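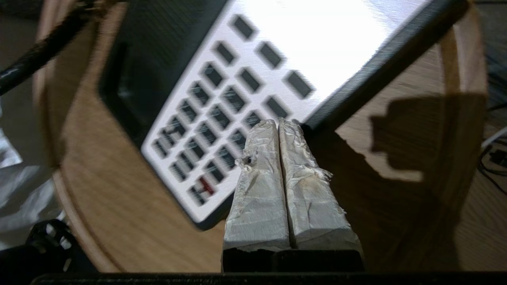
Dima Zein, técnico de laboratorio (filtración y aguas)
Noviembre, cuaderno del taller. Imprimir | Enviar por correo electrónico

Sigo con los cartuchos Filterent. El lote 651 llegó por fin de Plonbridge y lo primero que hice fue lavar seis cartuchos con agua destilada, dos litros cada uno. El agua de lavado del segundo salió con un poco de turbidez. Lo he apartado y le he puesto cinta roja.

Caudal inicial con la bomba Andus a media potencia: 1736 ml por minuto. Con la misma bomba y el lote anterior tenía 2000 justos, de modo que hay una pérdida que no me explico. Revisé las juntas y el manómetro. La junta de entrada estaba algo mordida, la cambié y el valor no se movió. Repetir con el otro manómetro, que está calibrado más reciente.

Dejé correr el circuito hasta que el contador marcó 2881 litros. A esa altura el cartucho cuatro empezó a dar presión más alta que los demás. No lo abro todavía, quiero ver si se estabiliza durante la noche.

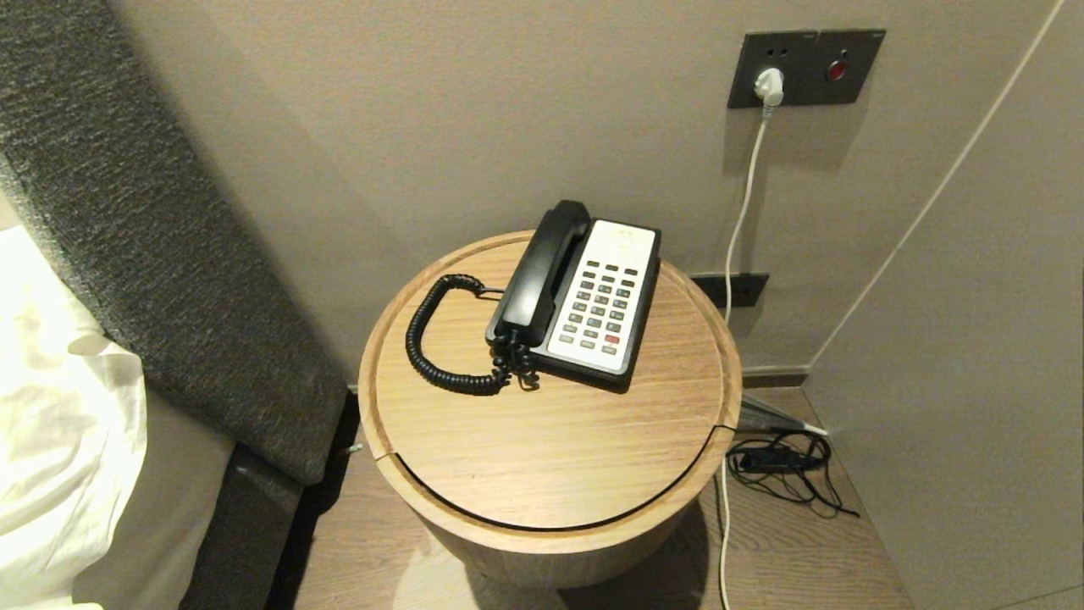 La hoja de Vermeulen pide anotar la presión cada media hora y yo la anoté cada hora, fue mi error. Para los compañeros que sigan: hay que poner alarma. Los datos de la mañana los he pasado igualmente a la tabla, con una nota en el margen. Además la tabla está mal ordenada, tiene la temperatura entre las dos presiones y uno se confunde al copiar. Yo la haría como el teclado de un teléfono de hotel, todos los botones en gris oscuro, en columnas, y uno solo rojo: la presión máxima en rojo y lo demás sin color. Propongo el cambio a Vermeulen cuando les mande los resultados.

Temperatura del agua: 14 grados al empezar, 17 al final. La subida viene de la bomba, creo. Habría que meter el serpentín en el depósito, pero el que tenemos pierde por la soldadura.

Pendiente:
- pesar los cartuchos secos, uno y cuatro primero
- pedir juntas de entrada, quedan tres
- preguntar en Plonbridge si cambiaron el carbón de este lote
- limpiar el depósito pequeño, tiene película en el fondo

A las 18:40 paro la bomba y dejo el circuito lleno, con la válvula de salida cerrada.

Contacto: Dima Zein, taller de filtración | © Todos los derechos reservados | Volver arriba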